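Robot demonstration

Robot demonstration, also called teaching by demonstration, is a way of giving a robot a task by having a person carry it out through the robot. The person either moves the arm by hand or steers it from a distance, and the movements are recorded. A control program is then fitted to the recordings. The method is used mainly for work that is hard to write down as fixed positions, such as handling cloth, cable, paper and ribbon.

Methods

In hand guiding, also known as kinesthetic teaching, the operator holds the arm and leads it through the motion while the joints offer little resistance. It needs no extra equipment, but the operator's hands may block the cameras, and guiding two arms at once is difficult for one person.

In remote control, or teleoperation, the operator works a separate device, and the robot copies its motion. The device may be a handheld controller, a glove, or a second arm of similar shape, known as a leader arm. Cameras are often mounted at the wrist so that the recording includes a close view of the fingers and whatever they are holding. 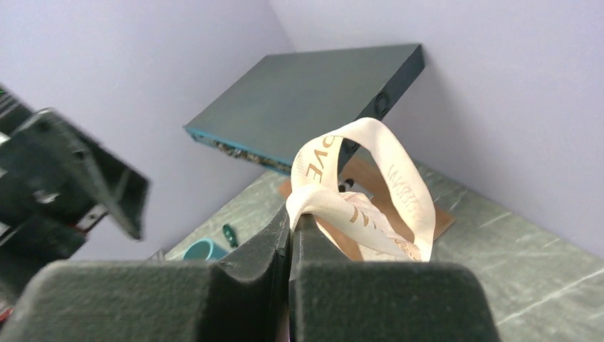
Wrist camera view of padded gripper fingers holding a printed ribbon, with a second arm at left.

Soft materials

Ribbon is a common test material because it bends, twists and folds back on itself, and its shape is different at each attempt. A grip taken too far from the end leaves a loose tail, and one taken too close can slip. Operators usually learn to approach slowly, close the fingers, and pause before lifting.

The Skateo trials, run at a workshop in Treltport by Vira Melnychuk and Chandrasekhar Subramaniam, used 1000 recorded demonstrations of ribbon and wrapping tasks. The work was shared among 19 operators, each of whom practiced for three hours before any recordings were kept.

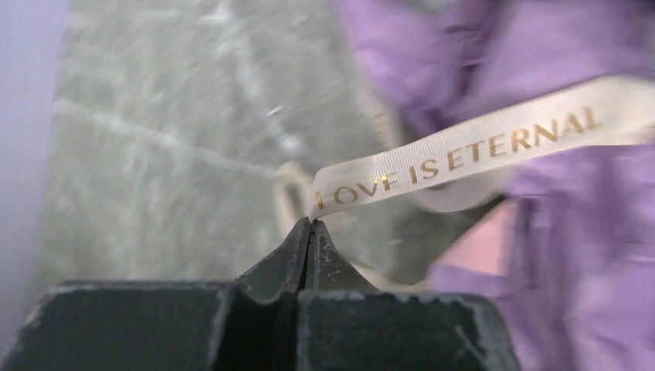 Melnychuk reported that wrist views were most useful in the last few moments before a grasp, when an overhead camera could no longer see the material between the fingers. Motion blur was a frequent problem in the same views, and operators were asked to move more slowly near the table.

Recording and review

A recording normally contains joint positions, the gripper opening and video from each camera, all on a shared clock. Failed attempts may be removed or kept under a separate label. Selina Hollenstein's guide for the Wamside workshops recommends keeping attempts in which the operator drops the material and picks it up again, as these show the robot how to recover.

Limitations

Programs trained this way tend to repeat the habits of their operators, including hesitation. They may also fail when the lighting, table or material changes. Remote control adds delay, and many systems give the operator no sense of touch, so grip force must be judged by eye.

See also

Leader arm
Insaurralde glove
Wrist camera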